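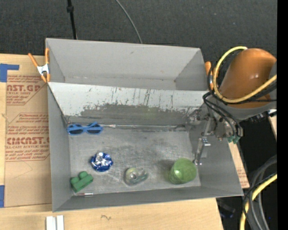

Written by Ostap Antoniuk for the Larkudora sorting room
Last updated in July

Odds and Ends: Your Questions Answered

What ends up in the odds and ends bins?

Oh, all sorts! We use the big grey metal bins for the small loose things that don't have a shelf of their own. A pair of blue-framed sunglasses, a green toy building block, something slim that may well be a pen - they all go in together to start with, and we sort them out from there.

Why metal bins and not nice plastic ones?

We get this one a lot, and I do understand, as ours are no beauties. The paint is chipped and the bottoms are covered in scratches and swirls. But they were here when I started, they wipe clean in a minute, and I've grown rather fond of them. Ertuğrul Akbulut would like new ones from Cloltimby and we've agreed to talk about it again in the fall.

Do you keep two bins going at once?

Yes, one behind the other on the table. We fill one and leave the other free for whatever we've decided to keep. If you're sorting a junk drawer at home, two shoeboxes will do the same job beautifully.

What are the orange spring clamps for?

Holding things still, mostly. We like one on the edge of a bin, and you can borrow a pair from the hook by the door if you're working at your own table.

I think my glasses are with you. How do I get them back?

Come by between 9 and 5 and tell us the color of the frames and anything else you remember. Please don't be shy about asking twice - small things do slide into corners, and we're always happy to have another look.

How long do you hold on to things?

Two months on the Aksoy shelf, and then anything still useful goes over to Tarnitz. Crumpled foil and dried-out pens we throw away as we go.

Can my kids help sort?

Please bring them! Children are wonderful at this, though toy blocks do tend to slow them down a bit. Sign in at room 766 first and we'll find them a seat.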